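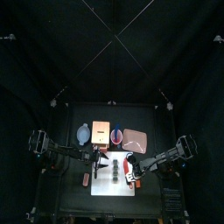
Two arms, one bench: news from the back corner

The two-arm build has come on so far since February that I've been given a whole item to myself, so bear with me! Regulars at the Hasgate workshop will remember when this was a pile of brackets and a bag of 170 bolts, most of them the wrong length. Now we've got a left arm and a right arm facing each other over the same table, black curtains all round to keep stray light out of the cameras, and a proper frame with crossed wires bracing it. Edith Echeverri worked out the bracing after the first frame swayed every time an arm stopped quickly. It's so much stiffer now.

The grippers are the bit I love. Each arm has its own pair of fingers, and we can send them to different jobs on the same table, one high and one low.
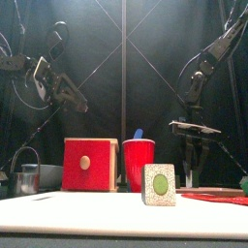
Getting them to share the space without a clash has taken most of our evenings. Deisy Huaranga rewrote the part of the code that decides which arm gives way (we call it Petdale, after the lane where she had the idea, walking home). The old version froze both arms whenever they came near each other, and they'd sit there like two people stuck in a doorway. With Petdale the left waits, the right finishes, and off they go again. We left it running one night at 526 moves and went to put the kettle on. The target is 1,000 in a row with no one touching anything.

We've been raiding cupboards for things to put on the table too. Boxes with knobs are brilliant practice, cups are harder than you'd think, and cloth is a complete menace.

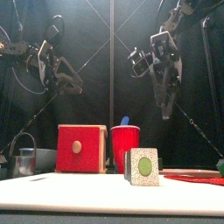

Both arms over the table, with the red box, cup and speckled block below.

Still to do: tidy the cables, label the power supplies, and swap the shoulder bearings on the left arm, which have started to grumble. If you've got small household odds and ends you don't need, the crate by the lathe is ours. Come and have a go any evening after seven, it's great fun and we'll happily talk your ear off about it.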